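Subject: Re: [manip-list] does anyone trust their own grasp-success numbers?
From: Usman Gondal
To: manip-list

On Monday Adeel Niazi wrote:
> We went from 2 fingertip designs back to one and the laundry
> score barely moved. Either fingertips don't matter or the score
> doesn't. Has anybody at Drokard looked into which?

Adeel,

My money is on the score. We trained the unloading policy on 4000 demonstrations, and by the old metric it was a genius. The old metric, you may recall, counted a grasp as good if the fingers closed and didn't close all the way. By that standard a firm hold on the lint grille is a triumph.

So we now score the cloth. A trial counts when something leaves the drum and is still in the gripper two seconds later. Same checkpoints, same dryer, and the ranking of our four policies came out nearly upside down. The one we'd been showing to visitors is last – I have not yet told the visitors.

Dark clothes are where it all goes wrong. Black socks in a shadowed drum give the depth estimate very little to chew on, and the policy makes up for it with confidence. It also likes to loiter at the lip of the opening before committing.

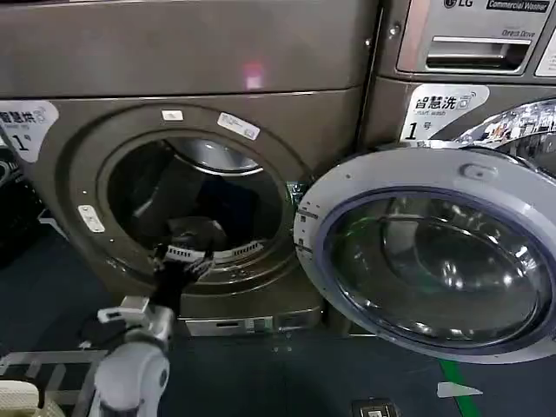 Diekmann thinks the loitering is learned from the operators, who slow down there too, and wants to trim those stretches out of the demos. I'd try Saritz's trick first and reweight them, mostly as it's one line of code and I am lazy.

Could you rescore your fingertip runs the same way? I can send the script. It has comments, some of them polite.

Usman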